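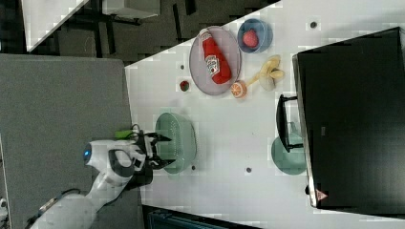 Harnelberg, September 19, 2021

Celtier kitchen library: frequently asked questions

What can I borrow?
Pots, pans, colanders, mixing bowls, baking tins, plates, cutlery, scales, jam pans and most small electrical things for the kitchen. There are 1000 items on the list. We don't lend sharp knives, glass jars or anything with gas in it.

Do I have to live in Harnelberg?
No. You need an address we can write to and a phone number that works. Members from Imai and the villages along the valley can collect from the Imai shop instead, but only if they say so when they book.

How much does it cost?
Membership is 49 euros a year and covers everybody at one address. There is no charge per item, apart from the large preserving pans and the tea urn, which carry a deposit. The deposit goes back on the card you paid with.

How long can I keep things?
Two weeks. You can renew once on the website, or by ringing the desk, unless another member has booked the item. Baking tins can't be renewed in December.

What happens if I am late?
We send a reminder, then a second one. After that your account is stopped until the item comes back. We don't charge fines.

How clean does it have to be?
Clean enough to use straight away. Wash it in hot soapy water, rinse it and let it dry before you pack it. Please look at the holes of colanders and sieves against the light, as rice and pasta starch stick there. If an item comes back dirty we wash it and make a note on your account. Three notes and we'll ring you.

Can it go in the dishwasher?
Look at the tag. A green tag means yes, a yellow tag means top rack only, and a red tag means wash by hand. Plastic things are nearly all yellow. If the tag has come off, wash by hand and tell us when you bring it back.

I broke something. What now?
Tell us. Ordinary wear is our problem. For a dropped plate or a burnt-out pan we ask for what we paid for it second hand, and this is usually very little. Please don't mend handles yourself with glue.

Can I borrow plates for a party?
Yes, up to two crates per household. The plates don't all match. We sort them by size, so you will get large with large and small with small, but the colours are whatever is on the shelf. Book early for school holidays.

Do you lend or give out food?
No. We can't take sauces, spices, oil or opened packets, even if they are well within date. Take them to the food shelf at the town hall, which accepts sealed goods only.
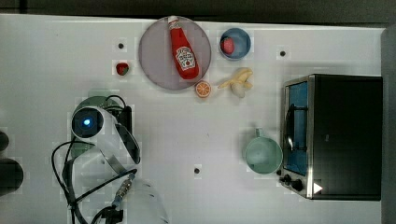 One reader wrote to say that the rule on sauces is too strict, and that a half-full bottle left with the party plates would save the next household buying one. We have talked about it again and the rule stays. We have nowhere cold to keep such things and can't tell how long they have been open.

Can I give you my old kitchen things?
Often, yes. We are short of large saucepans with lids, and of anything for cooking in quantity. We have enough mugs. Bring items to the desk, not to the back door, and don't leave boxes outside overnight.

How do I book?
Through Sorkura, the booking system we changed to in February. Your old card number still works, but you will need a new password. Since the change it has handled 2635 bookings. If a page hangs after you press Reserve, check your email before trying again, or you may book the same pan twice.

Where do I park?
There are two short-stay spaces by the side entrance. Trolleys are inside the door on the left, and need a coin.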